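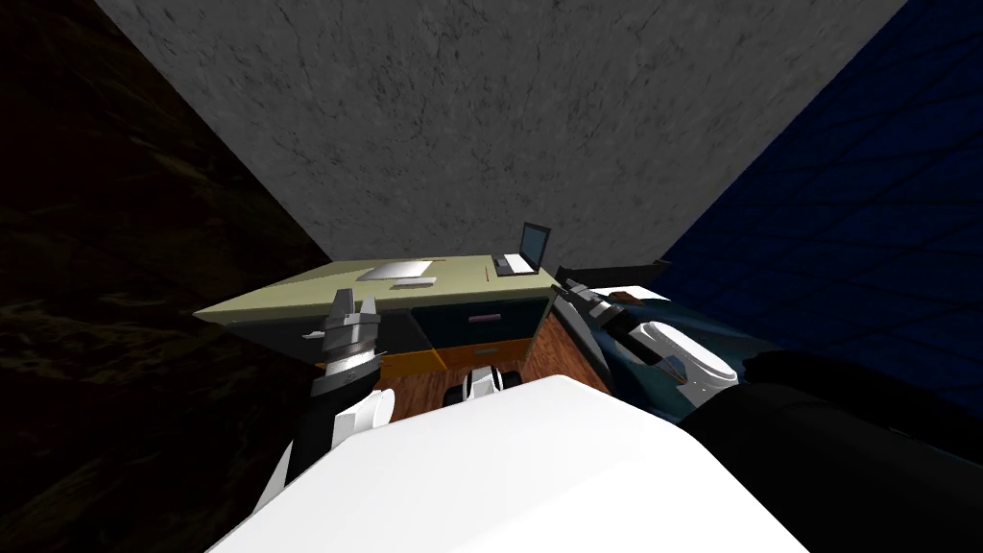 Lesezeit: 2 Minuten

schraubfix_nord
Moin, ich sammle in der Simulation gerade Demos für unser Greifmodell (Projekt Niltham) und häng mal ein paar Ansichten rein. Bisher über 700 Durchläufe, alle von Hand teleoperiert, meistens abends ab 8. Frage an euch: Texturen bei jedem Durchlauf neu würfeln oder erst mal alles gleich lassen?

kabelsalat
Würfeln, auf jeden Fall! Mein Modell hat sich damals voll auf eine Wandfarbe eingeschossen.
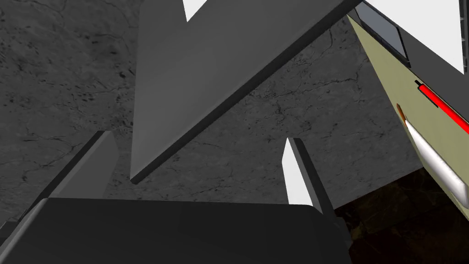
Handkamera, Finger offen

tante_tensor
Seh ich anders. Erst 16 saubere Demos pro Aufgabe mit festen Texturen, dann trainieren, dann gucken. Sonst weißt du nie, woran es hakt.

schraubfix_nord
Hm, mit Pruvex dauert ein Trainingslauf bei mir halt die ganze Nacht …

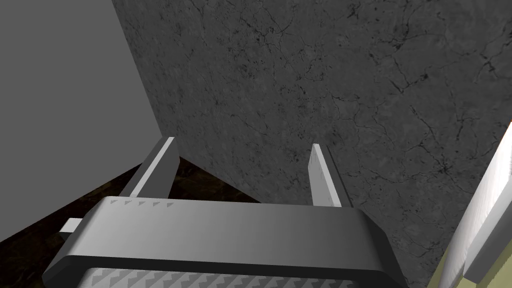 Greifer ohne Objekt, grauer Marmor dahinter

kabelsalat
Und die verpatzten Griffe? Wirfst du die weg?

schraubfix_nord
Bis jetzt ja. Bei dünnen Teilen ist das leider ganz schön viel Ausschuss.

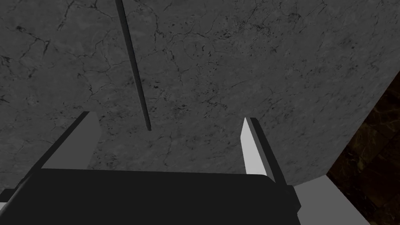 mirabelle: Bloß nicht löschen, extra Ordner und als Fehlversuch labeln! Hab ich bei Palomino auch so gemacht, die Korrekturen waren am Ende die besten Daten.

tante_tensor
Labeln ja, aber bitte nicht blind mittrainieren.

schraubfix_nord
Ok, ich probier beide Varianten und meld mich im Dezember.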